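July, 7:40 a.m.

Back on the Rokov evaluation. The trial license for their simulation package runs out at the end of the month and Xiuying Ding wants a yes or no before then. Mustonen quoted 3,605 for the year, gripper model and wrist camera included. Drukness is cheaper but its camera model has no adjustable exposure, so it stays in reserve.

Loaded the stock parallel gripper first and left every lighting value at default. Checked the wrist view with the fingers open before touching any motion settings.
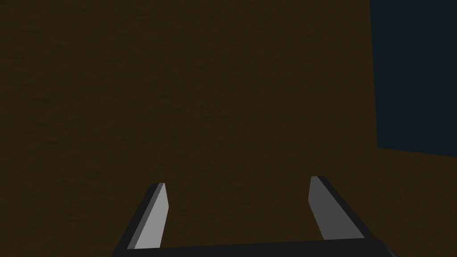

Wrist view, fingers open, nothing in the grip.

Finger faces are flat shaded with hard edges. That is acceptable for planning work. It is less acceptable for training a detector, where I would want pads and some wear on the surfaces. The brown surface has a fine mottled grain, better than I expected from a stock texture. The dark region past its edge is smooth and plain, so the boundary is easy to pick out.

Ran the edge finder on 74 saved views. It lost the line in 3 of them, all with the brightness turned down. Wrote to support about the light settings and got a reply before lunch with a corrected config file, which counts in their favor. The manual still lists the old parameter names. 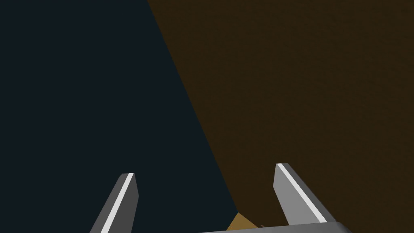
Afternoon went to the export tool. It writes joint states and camera poses to separate files with different time bases, and I had to write a short script to line them up. Wutum does this in one file. Asked Mustonen if a merged export is planned. No answer yet.

Install took 7 minutes on the second machine. Score sheet is filled in except for export and documentation. Tomorrow: contact settings, then the license server test with Xiuying.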